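The Return of the Scrunchie, and the Question of Where to Keep It

The fabric scrunchie has regained its place on American dressing tables, and with it has come a familiar household difficulty. Hair accessories are small, soft and easily bought, and they seldom have a home of their own. Skosonville, the home goods workshop, devoted its September session to the subject and asked each member to bring out every hair accessory in the house before buying any kind of container.

The method is plain. Everything is laid on a bed, where colors and fabrics can be compared side by side. Polka dots, checks and leopard print separate themselves quickly from the heavier pieces, such as a bow set with rhinestones, which call for different handling. Fabric rings may be pressed together without harm. A studded bow is best kept apart, as its stones can catch on mesh and loose threads.
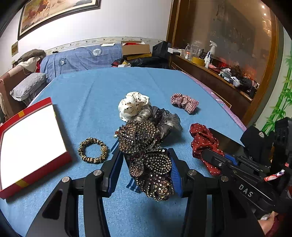
Gladys Nyaga holds that the bow should never go into a box at all. In her view an ornament put out of sight is an ornament no longer worn, and a hook beside the mirror serves it better than any lid. Several members agreed, although the workshop's printed guidance continues to recommend a lined compartment for pieces with stones.

On the matter of the container there was less dispute. Gift boxes, which many families save and few reuse, are well suited to the purpose. A rigid box with a separate lid keeps out dust and may be left open on a shelf during the week. Members who had purchased the Bråten drawer insert, with its 20 compartments, reported that the spaces were too narrow for a full scrunchie — a point the workshop has noted in its revised list.

Bracelets and bead necklaces tend to surface during the same sorting. These should be set to one side and stored flat, away from the elastic. 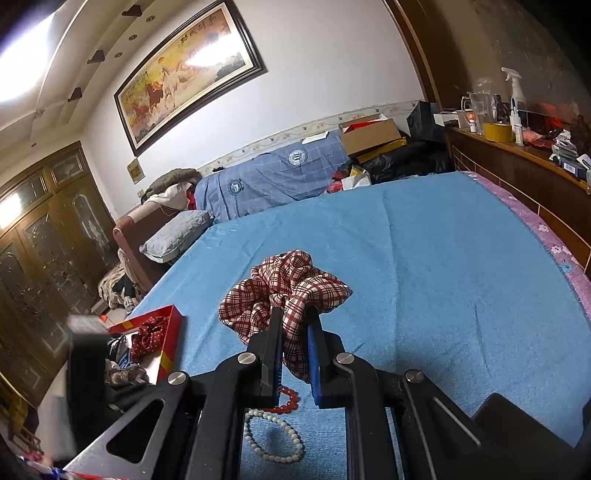

Caring for Fabric Pieces

Cotton scrunchies may be washed by hand in cool water and dried flat. Dark reds should be washed separately the first time. Elastic that no longer springs back can be replaced through a small opening in the seam, and the workshop allows 30 minutes for the repair.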